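Cuaderno de taller, célula Troken
Abril, empiezo a las 9:20

Bueno, retomo esto donde lo dejé, que la última entrada era un desastre y ni yo entendía mi letra. El brazo volvía a hacer lo del codo: arranca bien, hace home sin quejarse, y a la media hora larga de ciclo se para con un fallo de comunicación en la articulación tres. Rearmas, sigue como si nada, y al rato otra vez. El contador de ciclos estaba en 2266 cuando empecé y el primer fallo de la mañana saltó en el 929 de la serie nueva (reinicié el contador después de cambiar el programa, lo apunto para que luego no me volváis loca preguntando por qué bajan los números).

Lo primero que miré fue la fijación de la base. La mesita es lo que es, y con el brazo extendido y acelerando en serio se nota el vaivén si le pones la mano encima al tablero. Apreté los cuatro tornillos en cruz, dos pasadas, y uno de los traseros entró casi media vuelta. ¡Media vuelta! Eso llevaba suelto desde que lo montamos, me juego lo que sea. Le he puesto fijador del flojo a todos y una rayita de rotulador entre cabeza y arandela. Si la rayita se abre, se ha movido el tornillo, y se acabó la discusión.

Después de eso repetí el home y comprobé el cero contra la marca. Salía desviado hacia el lado de la ventana, muy poco pero siempre hacia el mismo lado, así que recalibré la base y guardé el archivo con el nombre de siempre más una "b". El anterior sigue en la carpeta, no lo borréis todavía.

Con el cero arreglado el fallo seguía ahí, claro, porque una cosa no tenía que ver con la otra. Pornthip Srithong pasó a mediodía a traerme el polímetro bueno y me dijo que dejara de mirar el motor y mirase los cables. Tenía yo la idea metida de que era el encoder, ya había buscado hasta el precio del recambio en Ostermann, y me tocó tragarme el orgullo.

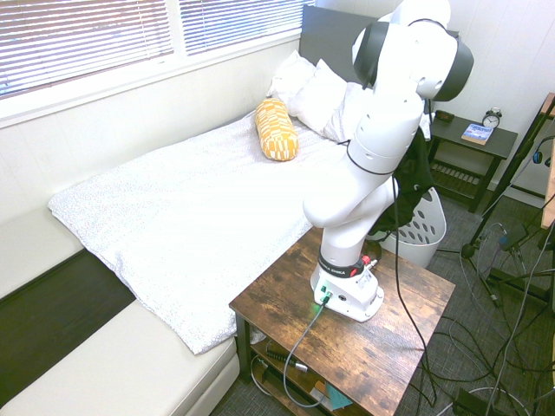

El método, por si alguien tiene que repetirlo: brazo parado con par, monitor de bus abierto en el portátil, y vas moviendo el cable con dos dedos, por tramos cortos, empezando por el conector y alejándote de la base. Sin prisas. En el primer tramo no pasaba nada. En el segundo tampoco. Al doblarlo cerca del codo empezaron a salir errores de trama a puñados, y al soltarlo paraban. Lo repetí hasta aburrirme y siempre igual. Tengo la captura del monitor guardada junto al archivo de calibración.

El cable era el de Droslow, el que pusimos de apaño en invierno "hasta que llegue el otro". Pues el otro llegó, estaba en la caja de consumibles sin abrir, y ahí se quedó meses. Al quitar el viejo vi la funda blanquecina en el punto donde dobla, y al tacto había como un escalón por dentro. Lo he etiquetado como MALO, en mayúsculas y por los dos extremos, que nos conocemos y alguien lo vuelve a meter en la caja.

Montaje del nuevo: corté la alimentación en el enchufe (no solo la seta, por favor), esperé un par de minutos y cambié un extremo y luego el otro. Le he dejado más bucle a la altura del codo, unos 25 cm de holgura, porque el anterior iba tirante en la postura alta y estoy convencida de que eso lo mató. Brida arriba y brida abajo, sin estrangular, que el cable pueda deslizar un pelín dentro. Moví el brazo a mano por todo el recorrido antes de darle corriente y no enganchaba en ningún sitio.

Lo de los cables del suelo sigue pendiente. Con el brazo trabajando no molestan, pero cada vez que quiero seguir uno hasta el final tengo que ir a gatas, y hoy he desenchufado el que no era. Propongo etiquetas por color y pasar los de señal por un lado y los de corriente por otro. Lo hago yo si alguien me compra las etiquetas.

15:40. Prueba larga en marcha con el programa de Skakirico, el de recoger y girar, que es el que más castiga el codo. Velocidad al sesenta por ciento la primera tanda y luego la normal. Cero errores de trama en la primera. Temperatura de la tres, igual que la de sus vecinas, cuando ayer iba bastante por encima. Esto último no sé explicarlo, lo dejo apuntado y ya lo hablaremos.

17:15. Sigue. Velocidad normal, sin fallos. He parado un momento para mirar las rayitas del rotulador y están todas en su sitio.

Para quien lo coja después: dejadlo llegar a 3000 ciclos antes de tocar nada del programa. Si para antes, apuntad el número de ciclo y la postura en la que se queda, y no rearméis hasta haber guardado el registro, que se sobrescribe. Falta pedir otro cable igual de repuesto, falta comprobar el par de los tornillos en frío y falta devolverle el polímetro a Pornthip, que ya me ha preguntado dos veces.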